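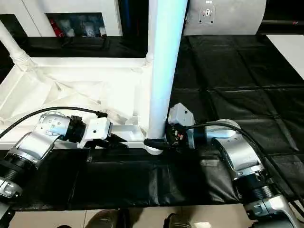

Randi Midtbø
7 May 2019
Print | E-mail

OK, a few of you asked what's going on at work since the arms showed up, so I'm going to do a thread. Get a coffee, I type like I talk.

For anyone new: I work at Besden. We put together plastic and tube furniture for people who rent it out (weddings, school events, that kind of thing). I've been on assembly long enough to have opinions about every screw we own.

There are seven of us on the floor. We have an order for 800 chairs and side tables due in June, and that's how the bosses finally got to yes on the Plekix arms. They'd been talking about it forever!

First thing I noticed was how slow they are. I expected something out of a car commercial, whoosh whoosh, sparks. What I got was more like watching my dad hang a picture. A little left. A little more left. Stop and think about it.

Second thing: you end up talking to them. Kaan says "come on, buddy" under his breath all morning and then denies it.

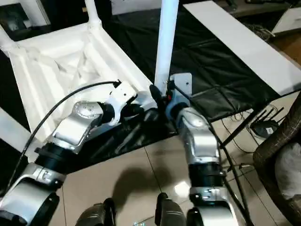 White chair tipped over on the bench, left arm right up against the edge of it. Router lives on the floor with the cables for now.

The big question at lunch was jobs, obviously. We had a meeting with Nomvula Nkuna from the front office and she told us no cuts through the June order. Cúc Huỳnh asked what happens after the June order. Nomvula said she didn't have that answer yet. I'd rather hear that than a speech, but I did not sleep great.

So what does my day look like now? Less twisting, for one. I used to go home with a wrist like a bag of gravel. Last week I did a whole shift and then opened a jar of pickles by myself. My husband clapped.

But there's way more standing and watching, and watching is tiring in a way I can't explain to people who haven't done it. You can't drift. When I was building by hand I could plan dinner, argue with my sister in my head, whatever. Now I'm looking at a gripper and waiting for it to do something dumb.

Cúc keeps the notebook. Every stop goes in it, with what we think went wrong. She's up to 261 lines and her handwriting gets angrier as you go. It should be in a museum.

Most of it is boring stuff. Part sitting a hair off, cable where it shouldn't be, somebody (me) bumping the table with a hip.

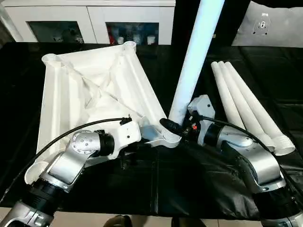

My actual job title changed, did I say that? I'm a "cell lead" now, and there are two of us, me and Kaan. It came with a bit more money and a lot more explaining. A good chunk of it is staging, so the right parts are in the right spot before the arms need them. I never used to care how legs were laid out, I'd grab one from wherever. Now it's spares side by side on the black sheet, off to the right, threaded ends all pointing the same way, and I get snippy if anyone messes with my row. I have become a person with a row.

Threads are the hard part, by the way. You and I can feel when a leg goes in crooked. You back it off a little, you feel it drop, you go again. I've done it so many times my hands know before I do. Try writing that down for somebody. I had to, for Plekix, and it took me three pages and I still don't think it's right.

That was a weird afternoon, to be truthful. Nobody had ever asked me to write down what I know. I was kind of proud of it and kind of mad, both at once. Am I teaching my replacement? Maybe! Annick Ferrand, who trains us on the arms, was straight with me and said she wonders about that with her own job.

Someone in the replies wants to know if the older guys hate it. Nope, it's the new hires who are more nervous. They came in to learn a trade and they're asking which trade, and I don't blame them. I've been making them build by hand every morning before we switch the arms on. Management hasn't said I can do that and they haven't said I can't.

What I'd ask for, if anyone from upstairs reads this: softer mats, since we stand still so much now. A say in when the thing gets turned up faster. And an answer for Cúc.

Yes, I will do another one of these after the June order ships. No, I won't post the notebook, Cúc would kill me.

Got to go, I'm opening tomorrow and somebody has been at my row of legs.

We use cookies to keep you signed in and to remember your settings. By continuing to browse you agree to our use of cookies. OK | Learn more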